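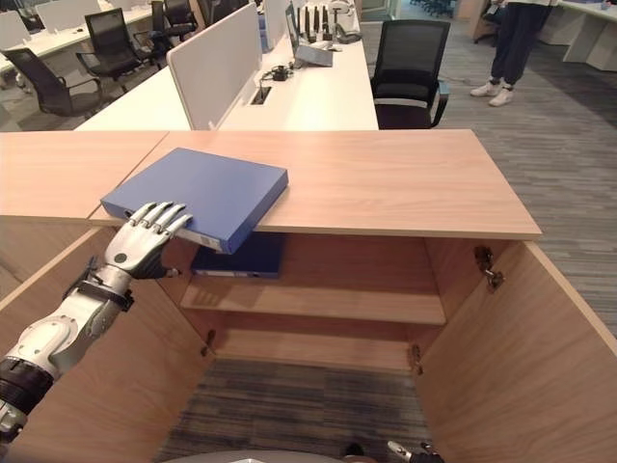
How long should I keep my old utility bills? I hang on to mine for one year, then shred them, unless I've claimed part of them on my taxes. Those go in with the tax papers and stay put.

Filed under: Home Office, Paper Clutter

I did my whole pile in July and it took three evenings (with snacks!). First, dump everything on the floor. Pull out the junk mail and recycle it before you read a single word, or you'll be there all night.

Next, sort by who sent it. Bank, car, house, doctor. I use plain tab dividers, 8 to a binder, and I write on them in pencil so I can change my mind later.

Newest page goes in front, always. Punch the holes a few sheets at a time, and stop when a binder gets to 200 pages – mine started popping open after that and I said some words.

Manuals get their own spot. I tossed most of ours and just kept the one for the Ateck dryer.

14 comments | 37 shares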